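Home Issues Sections Authors Search

4.3 Surface cues and the second use of small containers

The first two parts of this section dealt with size and closure. The present part deals with surface: color, printed illustration, and any loose card or tag kept with the container. The question is whether these features affect how long a small container stays in use after its first contents are gone, and what it is used for in that time.

Diary forms were sent to 600 households in the Drenport area in October. Of these, 402 came back. Five were left out of the analysis because the container entries could not be matched to the room plan, which leaves 397. Each form asked the household to choose one box, tin, pouch or case small enough to be held in one hand, and to record where it was kept, what was in it, and when it was opened. Entries were coded with the Lusach scheme, which separates the container body (material, closure, color) from the cover surface (plain, patterned, figured). A cover is coded as figured when it shows at least one person or animal that can be made out at arm's length. Patterned covers have a repeated motif only.

Two points about the coding need to be stated. First, color was recorded by the household in its own words and then grouped by the coders. Pink, rose and salmon fall in one group - mint, pale green and sea green in another. Second, the scheme treats the surroundings separately from the object, so that a pink container standing on a pale table against a blue printed wall is coded on its own color, with the contrast entered in a different column. Contrast matters for the retrieval times discussed in 4.4 and is not used here.

Figure 5 shows the range of cover and setting that the scheme has to handle. (a) Pink box, figured cover: one small figure in a black top hat and suit, one in a light dress, pale circular ground; small white tag or card at the front right corner. Mint-green container at left. Walls with blue panels, line-drawn leaves and flowers, orange circles. (b) Pink printed card with top-hat figure; mint-green item at left.
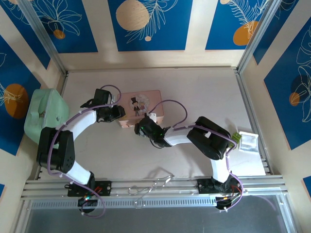

Households with a figured cover were more likely to report that the container was kept in a room where guests sit. Those with a plain cover named the bedroom, the hall closet or a kitchen drawer. Patterned covers fell between the two, with no clear preference. The difference held when containers were grouped by size, and it was weaker among households that stored more than one small container in the same place.

The contents follow a different division. Closure was a better guide to contents than surface was. Containers that fasten, by a catch or a zipper, held coins, keys, sewing items and charging leads. Containers with a lift-off lid held paper: cards, receipts, stamps, photographs. Where a figured lid and a fastening occurred together, the fastening decided the use in most entries, and the illustration seems to have decided only the shelf.

Loose tags and cards were not part of the original Lusach scheme and were added after the pilot forms had been read. Many respondents mentioned a card without being asked. Some kept it inside, some tucked it at an edge, and a smaller group reported moving it each time the lid was lifted and putting it back afterward. We coded the card as present or absent and noted its position where the form gave one. The Gomirance inventory of stationery goods was used to decide whether a card had been sold with the container or added later. The inventory is uneven for older goods, and the origin of the card is unknown for a large share of the forms.

The position of the card has a small practical effect. A card lying on a lid has to be dealt with before the container is opened, and respondents who kept one there reported fewer openings per week. Wednesday was the busiest day for openings in both groups - a result of the collection schedule in Drenport, which puts paper recycling on the following morning.

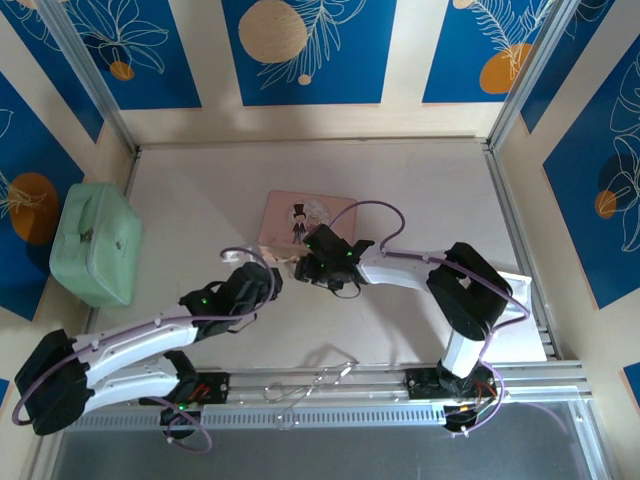
Is a figured cover enough by itself to keep a container in use? The forms suggest that it keeps the container in the house, and that continued use depends on the closure and on whether the contents are needed every week. Containers with figured covers and no regular contents were seldom thrown out, but they were also seldom opened.

This agrees in part with the Chung shelf survey, which covered tins only and found that decorated ones were stored higher than plain ones. Our forms record the room and the piece of furniture but not the height, so a direct comparison is not possible. A column for height has been added to the revised form.

The limits of the color data should be kept in mind. Households selected their own container, and a brightly colored one is probably easier to think of when the form arrives. Almost all pink containers in the sample were also figured or patterned, and the separate effect of color cannot be estimated from these entries. The mint group is better spread across cover types and is the one used for the tests in 4.4.

2 comments 5 shares

Contact the editors | Copyright and reuse | Back to top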